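Staltanham Garment Reuse and Repair Program
Progress Report to the Linonura Fund
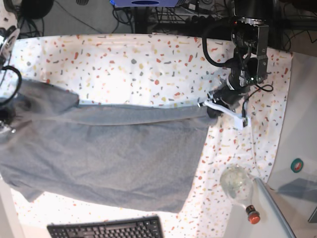

1. Purpose of this report

This report covers the first half of the grant period and is submitted under the terms of the award made to the Staltanham Garment Reuse and Repair Program. It describes the work completed to date, the use of grant funds, the difficulties met, and the work planned for the months ahead. It was prepared by Gholamreza Amini, Program Manager, and is dated Jun 3, 2018.

2. Work completed

The sorting room on Weldu Street opened in April, two weeks later than planned. The delay was caused by the electrical inspection, which had to be repeated after the landlord replaced the main panel. The room is now in regular use and receives clothing from 5 collection points across the town.

A total of 2000 garments were received and sorted during the period. Items fit for wear were passed to the two partner shops. Items in need of minor repair - missing buttons, open seams, broken zippers - were set aside for the mending classes. Knitwear made up a larger share of donations than the original proposal assumed, and the class schedule has been changed to include an additional session on darning and on repairing cuffs.

Thirty-seven residents enrolled in the mending classes. Four of them have since asked to train as class leaders, and the first training session for this group has been held. Attendance at the evening class was steady. The morning class was less well attended, and the program intends to move it to a later hour once the library confirms that the room is free.

3. Use of funds

Spending on rent and utilities is in line with the approved budget. Spending on equipment is under budget, as the pressing station was obtained second-hand from Sollik Laundry Services when that firm closed its Staltanham branch. The program requests permission to move the remaining equipment balance to the transportation line, where fuel and van rental have cost more than expected. A revised budget table will be sent separately for the Fund's approval.

4. Difficulties

Storage remains the main concern. Winter coats arrived in large numbers at the end of the cold season and cannot be placed in the shops until fall. They are being held in the rear hallway, and the fire marshal has asked that a clear path be kept to the exit at all times. An application has been made to the town for use of the former records room.

Record keeping was also uneven in the opening weeks. Two collection points did not return their weight slips, and their donations were entered by item count only. A single form has now been issued to all sites.

5. Next period

The program will open the revised morning class, complete the training of the new class leaders, and settle the storage question before the coats are moved. A short survey of class participants is in preparation, and the results will be included in the final report.

Staltanham Garment Reuse and Repair Program | Contact the program office | All rights reserved | Back to top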